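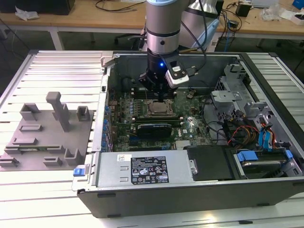
Tip 4: Lay the tower down before you do anything

An old desktop will stand upright perfectly well, right up to the moment you lean on it with a screwdriver. Put it on its side with the open side up. Screws then fall onto the motherboard, where you can find them, and stay out of the carpet, where your foot can.

Unplug it first. Then hold the power button in for a few seconds, even though it feels silly.

Tip 5: Mind the bare processor

With the cooler off, the processor's silver lid sits there in its metal bracket looking like a good place to rest a tool. Please don't. Wipe off old paste with a coffee filter and a dab of rubbing alcohol, and use fresh paste when the cooler goes back. A pea is plenty. I once used what I'd call a lima bean and spent an evening in Lellville regretting it.

Tip 6: Colored plastic is a hint

On a lot of Dell towers the blue bits are the ones you're meant to grab: the latch, the tab on the hard drive carrier. If you're pulling hard on something that isn't blue, stop and look for a screw. There are usually 2 of them, and the second one is under a cable.

Tip 7: Leave the power supply shut

Unscrew it, lift it out, swap it, fine. Never open the box itself. It can hold a nasty charge long after the plug is out, and the label on top isn't there as decoration.

Tip 8: Tie up the wires last

Bundle the orange, red and yellow ones only after the machine has started. The Hutthorpe repair table sells twist ties in bags of 200. I'm still on my first bag.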